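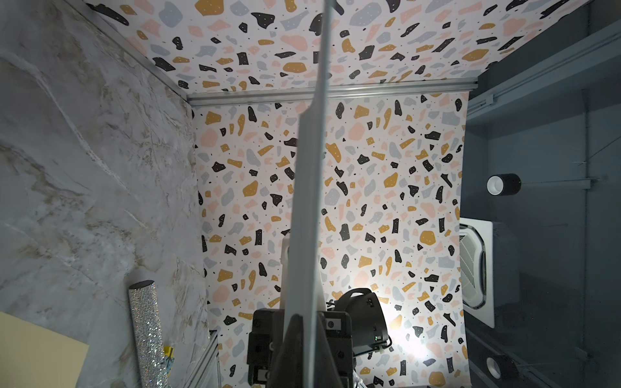 I moved to a smaller apartment in May and went from a kitchen with two walls of cabinets to a kitchen with one. Most of what I have to say in this post is about bread, but the kitchen matters because it is why I stopped baking the way I used to and started doing it the way I do now.

For years I baked two big round loaves every weekend. I had a cast iron pot for each, two cloth-lined baskets, a five-gallon bucket for the dough and a separate bin for each kind of flour. When I packed for the move I found that the bread things filled four boxes. The new kitchen has 39 inches of counter between the sink and the stove, and the dish rack takes up some of that. I gave away one pot, both baskets and the bucket.

What I bake now is one pan loaf at a time, two or three times a week. I did not expect to like it as much as I do. A pan loaf fits in the toaster. It slices evenly. It does not need a hot pot lifted in and out of an oven at five hundred degrees, and it does not need a basket, because the pan holds the shape. I can mix it in the same bowl I use for salad.

The recipe is close to one I got off the back of a bag of Gristel flour, which is a small mill brand the grocery store near my old place carried. I have changed it enough that I think of it as mine. Bread flour, a little whole wheat, water, salt, a spoon of honey, a spoon of oil and a small amount of instant yeast. The water comes to 297 grams. I know that is a fussy number. I got there by adding a little each time until the dough was too sticky to handle and then backing off by a spoonful. When I round it up to 300 I can't tell the difference, but I keep weighing out 297 anyway.

I mix it after dinner, before I do the dishes. Everything goes in the bowl and gets stirred with the handle of a wooden spoon until there is no dry flour left. Then I wash up, and by the time the pans are put away the dough has relaxed and I can fold it over itself a few times with a wet hand. I do that once more before bed. After that it goes into the refrigerator with a plate on top.

The refrigerator part took some working out. My old one ran cold, and dough left in it overnight hardly moved. The new one came with the apartment and is warmer on the top shelf than on the bottom. The first time I left dough on the top shelf it lifted the plate and got onto a carton of eggs. The bottom shelf is better. I can leave it there for 14 hours without trouble, and longer if I cut the yeast.

In the morning I shape it straight from the cold. I used to let dough warm up first, since all the books say to, but cold dough is firmer and easier to roll up when you don't have much room. I pat it into a rectangle, fold the sides in, roll it toward me and drop it in the pan with the seam down. Then I wait. In summer it takes two hours to come up over the edge of the pan. Now that the mornings are cooler it takes three, and I have started putting the pan in the oven with just the oven light on.

I bake it at 375, which is lower than I used to bake anything. The honey browns fast, and at a higher heat the top gets dark while the middle is still damp. I take it out of the pan for the last five minutes and put it right on the rack so the sides firm up. If you skip that, the loaf can sag a bit as it cools, and you end up with slices that are narrow in the middle.

A few things that have gone wrong, for anyone who is trying something like this.

I forgot the salt twice. Both times I noticed because the dough rose much faster than usual and felt slack. Both times I baked it anyway. Bread with no salt tastes like nothing at all, even with salted butter. I made the first one into crumbs, and the second one went into a bread pudding where it did fine. I now put the salt in the bowl first, before the flour, so I can see it.

I tried a larger pan because I wanted taller sandwiches. A larger pan with the same amount of dough makes a shorter loaf, which I should have thought of before I paid for the pan. I then scaled up the dough to match, and that worked, but it was more bread than I could finish before it went stale. The large pan now holds onions.

I used flour that had been sitting in the cabinet over the stove all summer. The whole wheat had gone bitter. I keep it in the freezer now, in a plain zip bag, and only keep the white flour out.

I also went through a spell of adding seeds. Sunflower seeds were good. Flax made the dough drink up so much water that I had to rework the recipe, and poppy seeds got everywhere, including inside the toaster, where they burned for a week. I still use sunflower seeds now and then, but for everyday toast I like it plain.

On the subject of flour, I can't get Gristel here, so I tried two others. One was the store brand, which was perfectly usable but made a softer dough, and I had to drop the water a good deal. The other was from a bulk shop called Plarnach, two bus stops from me, where you scoop it yourself from a bin. That is what I have settled on. It costs a little more per pound than the store brand, but I can buy just enough for the week, and with one wall of cabinets that counts for a lot. They also sell yeast by the ounce. I keep mine in an old jam jar in the door of the refrigerator.

I bought a cheap thermometer there too, the kind with a probe, mostly out of curiosity. For years I tapped the bottom of a loaf and listened for a hollow sound. I never trusted my ear. With a pan loaf I can slide the probe in from the side where the hole won't show. I take it out at 195. The first few times I checked, I had been overbaking by ten minutes, and that explained why the crust was so tough by the second day.

Storage is the one thing I haven't solved. A paper bag dries it out. A plastic bag keeps it soft but ruins the crust and, in warm weather, grows mold by the fourth day. What I do at the moment is leave it cut side down on the board for the first day, then slice whatever is left and freeze it. Frozen slices go straight in the toaster and come out nearly as good as fresh. The freezer is small, and there is usually some shuffling to do with the peas. I looked at bread boxes, but every one I liked was wider than the space between the kettle and the wall.

I do miss the big round loaves some of the time. The crust was better and the flavor was stronger, and they looked nice on a table when people came over. I kept the one pot, and I have made a round loaf in it twice since the move. It was fine. It also took up the whole kitchen for most of a day, and I had to keep the flour on a chair.

Next I want to try the same dough with some cooked oatmeal in it. I had a loaf like that years ago at a diner and have thought about it since. My guess is that I'll have to take out a fair amount of water to make up for what's in the oats. If it comes out well, I'll post the amounts.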